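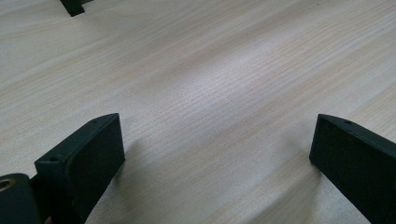
Arts de la scène et éducation | Articles

29 juin 2021
Par Stavros Andreadis

3. Déroulement des ateliers et recueil des données

3.1. Terrain et participants

L'étude porte sur les ateliers de théâtre proposés aux élèves de 9 à 14 ans par la compagnie Dunura, dans la commune de Mirstead. L'inscription était libre et gratuite. Les groupes comptaient au plus 15 élèves, encadrés par deux intervenants, l'un chargé du jeu, l'autre de la voix. Aucun niveau préalable n'était demandé. Les élèves ayant déjà suivi un cours régulier d'art dramatique ont été répartis entre les groupes.

Chaque séance durait 70 minutes. Elle commençait par un échauffement collectif, suivi d'un travail d'improvisation à deux ou à trois, puis d'une lecture. Le texte commun était une adaptation de Gbeho, pièce en huit tableaux pour jeune public. Les intervenants pouvaient modifier l'ordre des exercices, mais la lecture était maintenue dans tous les groupes.

3.2. Grille d'observation

La prise de parole a été relevée à l'aide d'une grille remplie pendant les 30 dernières minutes de la séance. Nous entendons par prise de parole toute intervention audible adressée au groupe ou à un partenaire, à l'exclusion des répliques lues. Les rires, les apartés et les réponses par oui ou par non ont été notés séparément. Au total, 449 fiches individuelles ont été retenues. Les fiches incomplètes ont été écartées avant le codage.

Le support utilisé pour la lecture est la table de travail (figure 1). Le travail à la table précède habituellement la mise en espace ; nous l'avons conservé dans cette position pour tous les groupes.

Figure 1. Plateau de table en bois clair.

3.3. Premières observations

Les élèves qui parlaient peu en improvisation intervenaient plus volontiers après la lecture, surtout pour discuter des intentions d'un personnage. L'écart est moins net chez les plus âgés. Dans deux groupes, il disparaît dès que la distribution des rôles est connue, les échanges se concentrant alors entre les élèves qui tiennent les rôles principaux.

Ces résultats ne permettent pas d'isoler l'effet de la lecture de celui de l'ordre des exercices. Une seconde série d'ateliers, prévue en septembre, placera la lecture en début de séance dans la moitié des groupes. La grille restera inchangée, à l'exception de la rubrique des apartés, que les deux codeurs ont interprétée différemment.

Articles récents
Le chœur parlé au collège : notes sur une pratique
Totow, une création partagée entre trois classes
Évaluer l'écoute en atelier d'improvisation
Voix, souffle et timidité chez les débutants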